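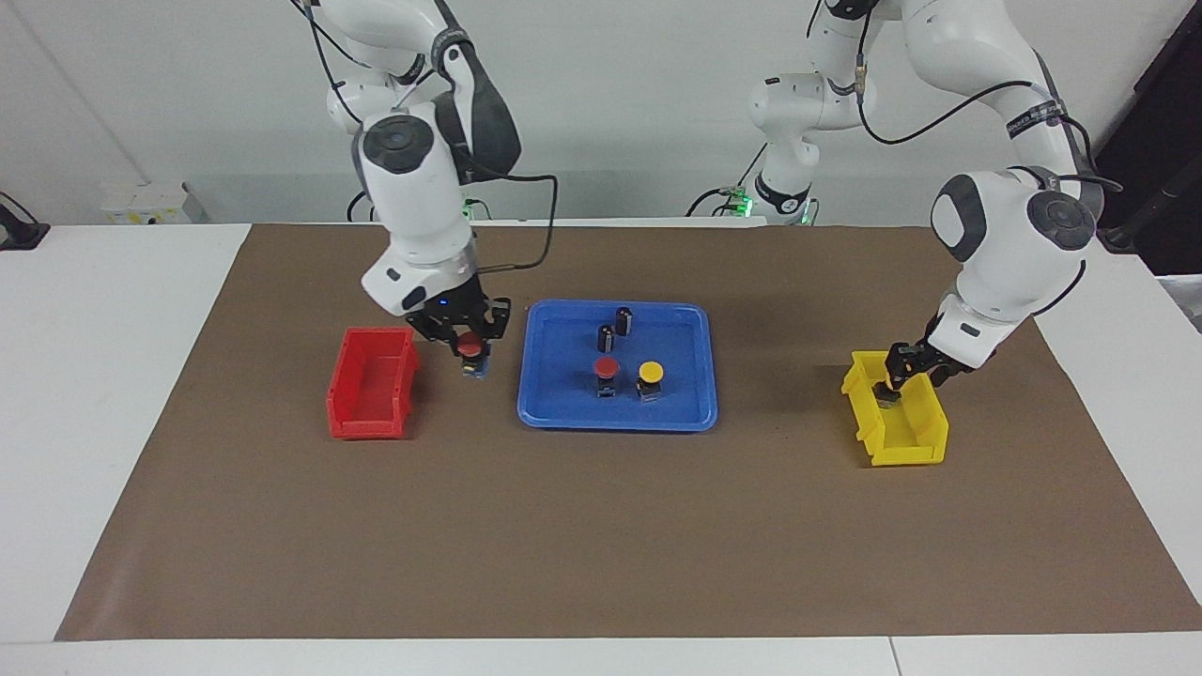
*Fig. 1. Two-arm button sort, red bin and yellow bin, tray in the middle.*

## Session 2: Collecting demonstrations (January 2026)

OK, so last time we talked about what a policy is, and I promised we'd get to where the examples come from. They come from you! Every one of you is going to drive the arms on the Landeg bench, and what you do there is what the model learns. If you hesitate over the tray, the model will learn to hesitate over the tray (ask Jawad Talpur, whose first batch taught ours to hover beautifully).

### The task

Red buttons go in the red bin, yellow buttons go in the yellow bin. The black cylinders are distractors, so leave them in the tray. Look at Fig. 1 again and notice that both arms are busy at once: the right arm has a red-capped button beside the red bin while the left arm's gripper is down in the yellow one. I love this kind of moment for teaching, as it's exactly what you lose if you drive one arm at a time and let the other one park. We want both-arms-moving data and we don't have nearly enough of it.

One thing that trips people up every year: "right" and "left" are the *robot's* right and left. In our camera view the right arm is on the left. Label your episodes the robot's way, please, or Arwel Bowen will be swapping columns again all weekend.

### What counts as one episode

An episode starts with both grippers open and clear of the tray, and ends when the last button is in its bin and both arms are back up. Our target is 500 episodes for the class. There are 18 of you, so nobody gets away with one lucky afternoon, and I'd much rather have steady sets from everyone than a mountain from whoever likes the controllers best.

Between episodes:

- move the tray a little and turn it
- shuffle the buttons and cylinders
- leave the bins where they are (we'll move those in part two)
- check that the paper hasn't slid

### Keep, tag or toss?

A fumbled grasp that you recover from is a **keep**. Those are gold, tag them `recovery`. A button in the wrong bin is a **toss**, even if the driving was gorgeous. If you bump the tray and carry on fine, keep it and write a note. Still not sure? Tag it `ask` and we'll watch it together in Niltivano, the episode viewer (log in with your course account, the old Brillik one won't work anymore).

### Before next week

Record your practice set and watch all of it back at normal speed. Then write me a paragraph on where your two arms got in each other's way, and what you'd do differently. We'll train on the first 100 good episodes in class and see how it copes with a tray position it hasn't met.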